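Cabinet doors that rub, drop or do not stay closed

Updated in September

When I moved to Wostthorpe I got an apartment with many cabinets and not one door that closed well. I am not a carpenter. I learned these things slowly, with a screwdriver and some mistakes, and I write them down in the order I would do them today.

Look before you turn any screw

Most people take the screwdriver first. I also did this, and I made one kitchen door so crooked that I needed a full evening to bring it back. Please close the door slowly and look at the gap on all four sides. If the gap is wide on top and narrow at the bottom, the door is leaning. If it is the same everywhere but the door still rubs, maybe the cabinet itself is not standing level, and then the hinges are not guilty.

Put a level on the top of the cabinet, one time along the length and one time from front to back. A long cabinet needs to be checked in more than one place, because the middle can hang down when there are heavy things on it. On carpet this is very common. The carpet gets pressed under one corner more than under the others, and after a year or two the doors start to touch each other. A thin piece of hard plastic or plywood under the low corner is enough. Do not use folded cardboard. It becomes flat again in a few weeks and you will do the same work two times.

Hinges with adjusting screws

The modern hidden hinge usually has 3 adjustments: left and right, in and out, up and down. On some models the screws are near each other and look the same. Turn only one of them, a half turn, close the door, look again. If it got worse, turn it back. I put a small piece of painter's tape next to each screw and draw an arrow for the direction I turned. It looks a bit silly but I always know how to return to the beginning.

For left and right it is usually the screw nearest to the door. Work on the top hinge and the bottom hinge in opposite directions if the door is leaning, and in the same direction if the whole door must move.

If a hinge screw turns and turns and never gets tight, the hole is worn out. Take the screw out, put wood glue on 2 or 3 wooden toothpicks, push them in the hole, break them flat with the surface and wait until the next morning. Then put the same screw back. For particle board this repair is weaker, and there I prefer a slightly thicker screw, but not a longer one — a longer screw can come out on the other side of the panel. I know this from my own hallway closet.

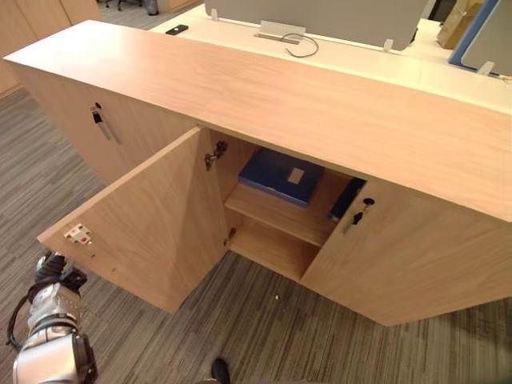 Catches and latches

A door that opens by itself has often only a catch in the wrong place. Rub some chalk on the part that sits on the door, close it, open it, and look where the chalk has left a mark on the cabinet side. Now you can see how far it is from where it should be. Many catches have long holes for the screws, so you can loosen them, move the piece a little and tighten again. When the holes are round, fill them with toothpicks as I explained and drill new ones.

Magnetic catches collect dust and small metal pieces. Wipe them with a dry cloth before you decide that the magnet is weak. I bought new ones from the hardware shop on the Flekcombe road, and afterwards I found that the old ones were only dirty.

Locks that are hard to turn

Please do not put cooking oil in a lock. It works for some days and then it becomes sticky like honey. Use dry graphite powder, a very small amount, put the key in and out several times, and clean the key with a paper towel so the black powder does not go on your hands and on the door. On light wood graphite makes an ugly mark, so cover the area with tape first.

If the key turns easily with the door open but not with the door closed, leave the lock alone. The door has dropped a little and the bolt is hitting the wood or the metal plate. Go back to the hinges.

Cleaning and small scratches

For pale wood I use a cloth that is almost dry, with one drop of dish soap in a bowl of warm water, and I always wipe along the grain. Then a second cloth, completely dry. Water that stays at the bottom edge of a door goes inside and the edge swells, and for this I do not know any good repair.

For light scratches on a painted or varnished surface I tried the Flalitz wax sticks. They were fine for me, but choose one shade lighter than you think. If you must sand, use 400 paper and only where there is real wood and no thin veneer. I also own a sheet of 2,000 from polishing something else, and it is too fine for this work.

What I keep in the drawer

One screwdriver with a good tip — a worn tip destroys more screws than anything else. Painter's tape, toothpicks, wood glue, chalk, graphite, a short level. All of it fits in an old Hlongwane cookie tin, except the level, which stands behind the door.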